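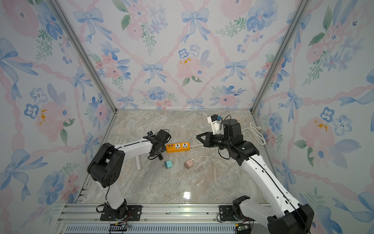

4 min read

Talking and Listening on a First Date: notes for session three
Course tutor: Ylva Fagerlund

Welcome back, everyone, and thank you for the homework — I read all 51 of your little diaries over the weekend with a pot of tea, and enjoyed them very much.

Last time we looked at saying hello. Today we move on to the bit most of you said you dread, when you've both sat down, the drinks have come and the talk dries up. Bendik wrote that he fills every gap with questions until it feels like a job interview (I've done this too!), so let's start there.

Asking and telling. For every question or two, offer something small of your own. If she says she grew up by the sea, you might say you were always seasick as a child, and see where that goes.

Pauses. A short silence is fine. Have a sip, look about you, and let the other person pick things up.

Phones. In your bag, please, and on silent.

For next time: have a ten-minute chat with someone you don't know well and write up to 293 words on it. Hiyori has kindly offered to read hers out — do bring biscuits.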